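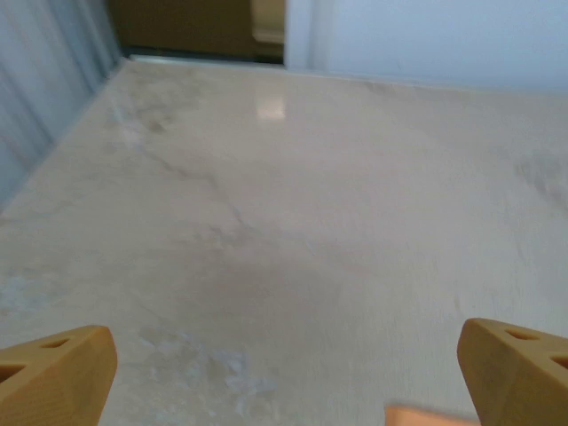

*Die beiden ockerfarbenen Finger aus Sicht der Handgelenkkamera, geöffnet über der hellen Arbeitsfläche.*

## »Die Kamera hat uns mehr Zeit gekostet als der Greifer«

Bei Prirkum werden seit Mai zwei Greifer am selben Arm verglichen: der Nelton mit starren Backen und der Evo mit gelochten, leicht nachgebenden Fingern. Beide laufen über dieselbe Steuerung von Anozie. Die Technikerin, die den Vergleich betreut, hat vorher in der Montageplanung gearbeitet und wollte vor allem wissen, welcher Greifer sich im Alltag weniger oft meldet.

»Wir haben mit 100 Griffen pro Teil angefangen«, sagt sie. »Das war zu wenig. Bei den flachen Teilen lagen beide so dicht beieinander, dass man nichts sagen konnte.« Inzwischen sind es 156 Griffe pro Teil und Greifer, verteilt auf mehrere Positionen.

Der Nelton schließt schneller und hält metallische Teile sicherer. Bei weichen oder unregelmäßigen Gegenständen liegt der Evo vorn, dort gelingen ihm mehr als 90 Prozent der Griffe. »Der Finger legt sich an. Beim Nelton muss die Position stimmen, sonst schiebt er das Teil vor sich her.« Schwächen hat der Evo bei dünnem Material, das flach aufliegt. Die Fingerspitzen sind dafür zu breit, sie will sie noch anschrägen lassen.

Am längsten hat sie sich mit der Kamera beschäftigt. Sie sitzt am Handgelenk und bewegt sich mit, die Finger ragen unten links und rechts ins Bild. »Das ist gewollt. Ich will im Bild sehen, wie weit der Greifer offen ist, ohne in die Logdatei zu schauen.« Zum Rand hin wird das Bild allerdings unscharf, und auf glänzenden Flächen spiegelt sich das Licht. Eine Reflexion habe die Erkennung anfangs mehrfach für ein helles Teil gehalten.

Warum dann keine matte Unterlage? »Weil die Leute später auch keine haben«, antwortet sie. Flecken, Adern im Muster, Kratzspuren - damit müsse das System zurechtkommen. Geholfen habe am Ende eine kürzere Belichtungszeit.

Mit der Steuerung ist sie zufrieden, mit der Dokumentation weniger. Der Wechsel vom einen Greifer zum anderen dauert mechanisch 2 Minuten, danach muss der Nullpunkt neu gesetzt werden. »Das steht in einem Nebensatz. Wir haben einen ganzen Vormittag falsche Öffnungsweiten aufgezeichnet.«

Eine Empfehlung gibt sie noch nicht ab. Als Nächstes kommen die angeschrägten Spitzen an den Evo, dann wird die Reihe mit den flachen Teilen wiederholt.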